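Self-Help and Its Evidence
Session notes: Habit trackers, streaks and the people who sell them
Jultcombe Adult Learning, evening course
Tutor: Ulla Aaltonen
Wednesday, September 18, 2024

Please read the Kakolus booklet before you read these notes. It's short and it's cheerful, and you should notice how you feel at the end of it. Most people feel like buying a notebook.

1. The claim

A habit tracker is a grid. Days run along the top, good intentions run down the side, and you fill in a square when you've done the thing. The claim made for it comes in two sizes. The small one says that marking a square helps you remember what you did. I have no quarrel with that. The large one says that marking squares changes who you are, usually by spring. The booklet starts with the small claim on page 2 and has slid into the large one well before the order form.

Watch for the slide. It happens in most of the books on the reading list, often in the middle of a paragraph about somebody's morning.
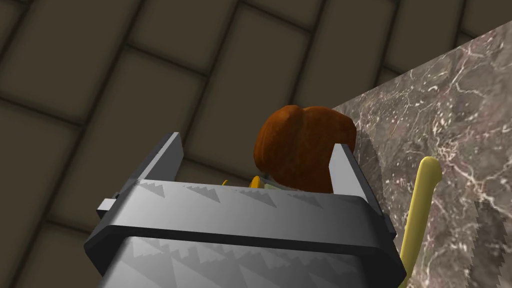 Fig. 1. Gripper, computer-rendered view.

2. The survey

The booklet leans on a survey of 517 users of the Tawhiri planner. Almost 46 percent filled it in to the last page, we're told, and those people reported feeling "more in charge of my days."

Some things to ask before you're impressed:

Who answered? The questions went out by email to people who had bought the planner and stayed on the mailing list. People who left theirs in a drawer in week three were free to reply, I suppose.

Compared with what? There was no group using a plain calendar, and no group using nothing.

Which came first? A person whose life has calmed down has time to color in squares. The survey can't tell that person apart from one whose squares did the calming.

What does "in charge of my days" mean? I've read it a good many times and I still don't know. It would be easy to agree with on a Sunday afternoon and hard to agree with at the dentist.

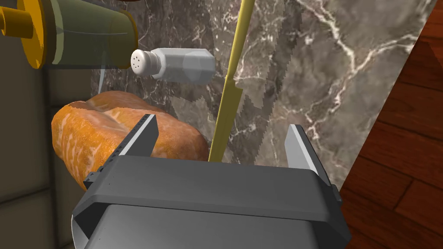
3. Streaks

The Dravetti method (chapter 4 in your reader) adds the rule that you must never break the chain. It has an obvious appeal. It also has a cost the chapter skips: the longer the chain, the more you'll do to protect it. Huia Cartwright's essay, also in the reader, describes her doing a single push-up in an airport restroom at ten to midnight so that the square could be filled. She calls this discipline. I'd call it bookkeeping, but read it and argue with me.

Cartwright is useful because she includes the week after the streak ended. She stopped exercising altogether until April. If the tool was building a habit, the habit should have survived one empty square. 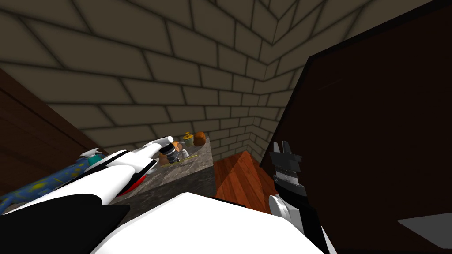 4. What might be left standing

I don't want you to leave thinking all of it is rubbish. Writing things down is old and cheap, and some people like it. A few modest statements seem safe to me:

A list by the kettle will remind you to take your pills.
Looking back over a month can correct your memory of it, in either direction.
Liking the notebook is a fine reason to use the notebook.

None of these needs a course of six videos. 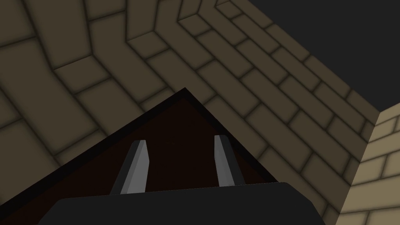

The trouble is that modest statements don't sell, so they tend to turn up in the introduction and then disappear. When you do the written exercise, take one chapter from the reader and underline every sentence that makes a claim. Put an S beside the small ones and an L beside the large ones. Then look for the evidence that goes with each L. An anecdote gets a bracket. A quotation from another self-help author gets a bracket too, even if it's a famous one.

For next time

Finish the Cartwright essay. Bring your marked chapter. If you keep a tracker yourself, bring that as well if you're willing, blank squares included, and leave it exactly as it is.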